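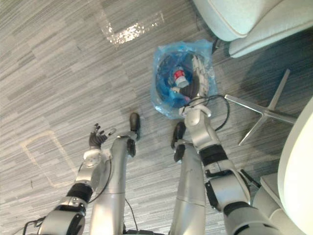
*Last changed: March, by Torben Vogler*

# Bins and corners, Kustgate second floor

I love a good trash can. There, I've said it on the company pages! When we moved into the second floor at Kustgate, everybody had opinions about desks and chairs and which side got the windows, and I got to pick where the trash goes. I've been happily fussing over it ever since. People kept asking me what went where (and what color bag goes in what), so this gallery is my answer, with a few notes for anybody setting up a floor of their own.

**Blue bag, gray carpet.** Translucent blue is our everyday liner, and I think it looks terrific against that streaky carpet. Reach down inside after you fit one and push the bag out toward the sides. It takes a moment and you get so much more room.

The carpet deserves a word too. It's low pile, with fine streaks of light gray, medium gray and charcoal, and it's the best thing about the whole floor if you ask me. Crumbs and pencil shavings just vanish into it until the vacuum comes by. We had samples of a plain beige from Lastine on the table for weeks and I'm so glad we passed. The sample number of the one we chose is 2729, which I'm writing down here so I can stop looking for the folder.

## The yellow one

My favorite! Bright yellow, with a foot pedal down at the front and a lid with a shallow panel set into the middle. It lives in the little alcove where the white partition meets the beige wall, and you can spot it from a long way off, so nobody has to ask where to throw an apple core.

I had it out by the printer at first, but people kept walking around it. Tucked in against the partition it's out of the way and the pedal still faces you.
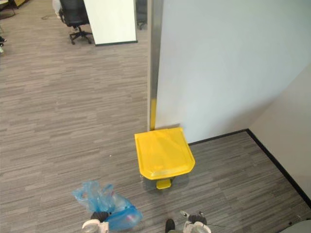

The gray one we had before, from Cendton, was perfectly decent, but it blended in so well that visitors carried their cups all the way back to the kitchen. Going with a strong color fixed that in one afternoon. I'd pick yellow again, or maybe a good loud orange for the next floor.

**Changing a liner, the way we do it**

- Pull the old bag up by the rim and let the air out before you tie it.
- Wipe the inside of the lid while it's open. A damp cloth is plenty.
- Shake the new one out fully and fold the top over the rim.
- Push it down to the bottom with your hand.
- Spare liners are on the shelf above the sink, next to the tea.

We keep the rolls in stock by the box, and there are 73 liners left in the one that's open now. Please tell me when it gets down to 8 and I'll order more from Sopacua. They're quick, but the building's loading door closes at 2 p.m. and we've missed them before.

Still to come on this page: the paper recycling by the copier, and the compost bucket in the kitchen, which has a wonderful lid. If you have a corner you're proud of, send me a picture and I'll add it!

Torben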